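**Robot Learning, handout 6 - multi-view policies, fixed cam vs wrist cam**

Read before lab. Setup is the Requena bench, taped grid on the table. Policy gets all views at every step, plus joint angles.

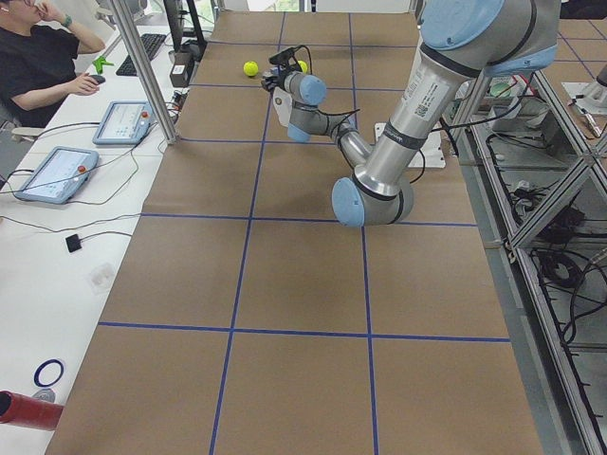
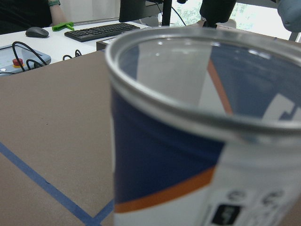
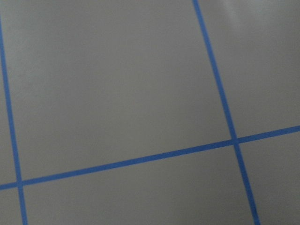
Main question - how much does each view buy you?

- Fixed view: whole arm, where things sit on the grid. Weak on depth near the fingers, and the arm blocks objects a lot.
- Wrist view: good for the last few cm. But it moves with the arm, so background changes all the time. Sometimes has no object in it at all.
- Both: one encoder per view, concat features, then the action head. Don't share weights (we tried, worse).

Result from the May runs, 70 demos, 30 test trials per condition. Fixed only got 53 percent. Adding wrist views helped most on the grasp, hardly at all on the reach. Full table is in the Betenden folder.

**View dropout.** During training zero out one view at random. Otherwise the net leans on teh fixed cam and ignores the rest. Never drop all of them in the same step!

Watch out for:

- time sync between cameras, 2 frames of lag is enough to hurt
- exposure - windows behind the bench, lock it before recording
- crop augmentation ok on wrist, keep it small on fixed

To do: rerun the ablation with dropout off, plot sucess by phase (reach, grasp, lift). Bring plots to lab.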